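The Tray and the Sock: Can Machines Do Chores Yet?

By Stuart Bellamy
21 April 2020

Every few months someone sends me a video of a robot folding a towel. The message that comes with it is usually one word, and the word is "finally." I watch it, and then I look for the small print, which says the video has been sped up, or that the towel was laid flat before the machine started, or that a person was steering it from the next room.

I don't say this to be sour. I spent 21 years in packing and light assembly, most of them at Lamwood, and I have worked next to machines for all of that time. I like them. The carton sealer on our second line did its job better than I ever could, and it never once complained about its back. But I think the public has a wrong idea of which jobs are hard, and the companies selling household robots have done little to correct it.

A sealer works because everything that reaches it is the same. The box is the same size, the same way up, and it arrives between two rails. If a box comes in crooked the line stops and a person walks over and straightens it. We called that person the floater. When people asked me whether the machines had taken our jobs, I used to tell them to go and look at the floater, who walked miles in a shift.

Household chores are almost all floater work. Take a kitchen counter after breakfast. You have a bowl with milk left in it, a spoon inside the bowl, a bread bag that is nearly empty and somebody's keys. A child of seven can clear that up, though not without being asked. The child knows the bowl has to stay level, the bag can be crushed and the keys should go wherever keys go. None of this is written down anywhere. It differs from house to house, and in my house it differs depending on who got up first.

Femke Maes, who ran maintenance at Lamwood when I was there, used to say the arm was the cheap part of any robot cell. The money went into fixtures, the brackets and guides that hold the work where the arm expects it. I saw this for myself when we took on a small job packing gift sets for a firm called Kongkaew. Each set had 2 jars, a cloth and a paper bag. We tried an arm on it in December. It placed the jars all day long. The cloth and the bag went back to people within the week, and they stayed with people.

Soft things are the trouble. A jar has one shape. A bag has a different shape each time you put it down, and it changes again when you touch it. You and I don't notice this because our fingers sort it out for us. We pinch, we feel that we have caught two layers, we let one go. A machine with two hard fingers has very little of that to work with, and it has to make up the difference by looking. Looking is a poor substitute for feeling. Try tying your shoes in thick gloves and you will see what I mean.

So I am more interested in the dull work than in the towel videos. The dull work is picking up a drink carton and putting it in a tray. 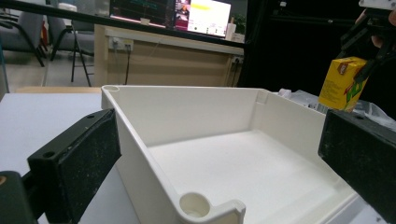 A person would do that job without breaking off a conversation. For a machine it means finding the carton, closing hard enough to hold it and softly enough not to squash it, clearing the wall of the tray and letting go at the right height. Then it has to do the same with the next item, which may be a crumpled bag. If a machine could do that in any kitchen, with any tray, I would call it the biggest news in housework since the washing machine. I don't believe we are there. I also don't believe it is far-fetched, and ten years ago I would have said it was.

What bothers me is the talk about dates. Enen, a start-up whose brochure landed in my mailbox, says its home helper will be ready in 2 years. Sema, which makes a similar promise, says 4. Neither brochure says what "ready" means. I would like to see one plain list of chores, with how often the machine finishes each one with no help, in a house it has never been in before. That is how we judged equipment on the floor. If a salesman could not give us the number of stops per shift, we showed him where the parking lot was.

Until I see a list like that, my advice to anyone thinking of spending real money is to buy the machines that do one thing. A dishwasher is a robot in every way that counts - it just makes you do the loading. The loading is the hard part, and I expect to be doing it myself for a good while yet. I would be glad to hand it over, and whoever sells me the thing that takes it can have the space next to the refrigerator where the broom is now.

Last updated 21 hours after first posting, to correct the number of jars in the gift set.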